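Call for Participants: Kitchen Sink Cleaning Trial
Vadwood Household Testing

Closing date for sign-up: end of September

We want people who clean their own kitchen sink and have opinions about it. Ideally grumpy ones.

What the trial is for

Cleaning products come with claims. A cream cleanser will bring back the shine in a minute. A sponge will last a month. A spray will leave steel free of water spots, and you won't have to rinse. We have been reading these labels for a long time and we believe very few of them. We also don't much believe the other side, the people who say baking soda and half a lemon will do everything. Most of the home remedies we have looked at were never compared with plain hot water and two minutes of scrubbing, and until somebody does that, we don't see why anyone should prefer them.

So this trial compares four ways of keeping a steel sink clean, one of which is water and a sponge with no product at all. We suspect the differences will be small. We could be wrong, and we would like to find out from kitchens that get cooked in.

The trial is run by Vadwood. The cleaners are supplied by Zamer, who make two of them. You should know that before you read any further. Zamer pays for the materials and the postage. They do not see the sign-up list, they do not see individual diaries, and they have agreed in writing that the results will be published whether they like them or not. If that arrangement still bothers you, we understand, and this may not be the study for you.

Who we are looking for

We need 100 households. We have already heard from a good number through our mailing list, but people on a cleaning trial mailing list tend to have very clean sinks, and we would like some balance.

You can take part if:

You have a stainless steel kitchen sink, single or double bowl. Undermount and drop-in are both fine. Brushed finish preferred, polished accepted.

You use it most days for washing dishes, food prep or both.

You are 18 or over and you are the person who usually cleans it. If two of you share the job, one of you has to take it on for the length of the trial, and yes, we know how that conversation goes.

You are willing to put away your usual sink products while the trial is running. All of them, including the one under the bathroom vanity.

You can write down a few lines a day in plain English.

You can't take part if your sink is enamel, composite, copper or fireclay, if you have a known allergy to citrus oils or oxalic acid, if you work for Zamer or a competitor, or if you plan to have the faucet or countertop replaced during the trial. People with septic systems are welcome, but tell us when you sign up so we can assign you to a suitable group.

Hard water is welcome too. In fact we are short of hard water households, and soft water makes every cleaner look good.

What you would be doing

The trial lasts eight weeks. You get a box with one cleaner (or none, if you land in the water group), a stack of identical sponges, a paper diary and a return envelope. You don't get to choose your group and we won't swap you if you are disappointed. Somebody has to be in the water group.

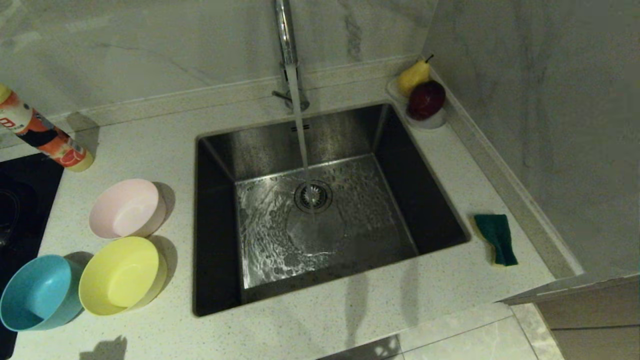
The daily part is short. After the last dishes of the evening you rinse the bowl, wipe it down with the sponge, rinse again and leave it to dry on its own. No towel. Drying with a towel is the single best way we know to prevent water spots, so if half of you do it in secret we will learn nothing about the cleaners and a lot about towels.

Once a week there is a longer clean, which takes ten minutes. Empty the bowl completely, take out any rack or mat, and do the walls, the corners, the floor, the strainer and the overflow if you have one. People forget the overflow. The instructions in the box cover it, with a small brush that you may keep. Then you fill in the weekly page, which asks how the steel looks in daylight, whether the drain smells, how much product you used, and how much effort it took on a scale from one to five.

We also ask about the counter next to the sink. Drips and product residue end up there, and some cleaners that are harmless on steel can leave marks on stone. Marble in particular does not get along with acids. If you have marble beside or behind your sink you will be placed in the water group or the mild soap group, with no exceptions, whatever the label on the bottle says about being safe for all surfaces. We have seen that phrase on products that plainly aren't.

At the end you send back the diary and whatever is left in the bottle. We weigh it. This is how we check the "how much did you use" answers, and we tell you now so that it doesn't feel like a trick later.

About the sponges

Each household gets the same two-sided sponge, soft on one side and scouring on the other. You replace it when you think it is finished, and write down the day and the reason. We have no fixed view on how long a kitchen sponge should last. The advice out there runs from one week to "when it falls apart," with great confidence at both ends. Please don't microwave it, boil it or put it in the dishwasher during the trial. Rinse it, squeeze it out, and keep it wherever you normally would.

Use the soft side on the steel unless the weekly instructions say otherwise. If you do use the scouring side, go with the grain, and note it in the diary. We would much sooner have an honest note about scratches than a perfect record.

What you get

$97 on return of a completed diary, paid by check or prepaid card. Completed means at least 45 of the 56 daily lines and all eight weekly pages. We thought about making it an even number and the budget thought otherwise.

You keep the leftover sponges and the brush. You will also get a copy of the results before they are published, with your own household's figures marked so you can compare. You will not get a year's supply of anything.

If you drop out partway, send back what you have and we will pay half, provided you got past week four. You don't have to tell us why, although a line would be useful. "I hated the smell" is a finding.

What we already tried

A shorter version ran last spring, with 300 diaries sent out and far fewer sent back. We learned two things. The diary was too long (it has been cut to a third of its old size), and the question "How satisfied are you with your sink?" produced nothing but eights. That question is gone. Nobody at Vadwood is sorry to see it go.

The spring results also had the most expensive cleaner slightly ahead. We did not publish this as a recommendation. The people using it knew what it cost, and people who have been handed a fancy bottle tend to see a shine. This time all the cleaners come in the same plain white bottle, with a number and the safety information printed on it. Please don't try to guess which is which from the scent. Upadhyay, the lab that rebottles them for us, has done what it can about the scent.

Privacy

We need your name, mailing address, water type if you know it, and the material of your sink and countertop. We do not need your income, your birthday or your social media accounts. Photos of your sink are optional and should have no people in them. Everything is kept for two years and then deleted. The published results use household numbers only.

Questions we keep getting

Can I use the garbage disposal? Yes, as usual. Note it if you put anything down it for cleaning purposes, ice and citrus peel included.

Can I leave dishes in the sink overnight? We are not your mother. Write it down and do the wipe in the morning.

I rent. Does my landlord need to agree? Normal cleaning doesn't call for permission that we know of, but read your lease if you are unsure.

Will you be testing dish soap as well? Possibly next year. Sotness, our sister project, is looking at dishwashing by hand and needs 400 households of its own. You can't be in both at once.

How to sign up

Fill in the short form on the Vadwood trials page, or call the trials line between 10 a.m. and 4 p.m. and we will fill it in for you. Tell us the truth about how often you clean the sink now. There is no wrong answer, and "when company is coming" is one of the boxes. Boxes are mailed as places are filled, and if you are not selected we will let you know either way.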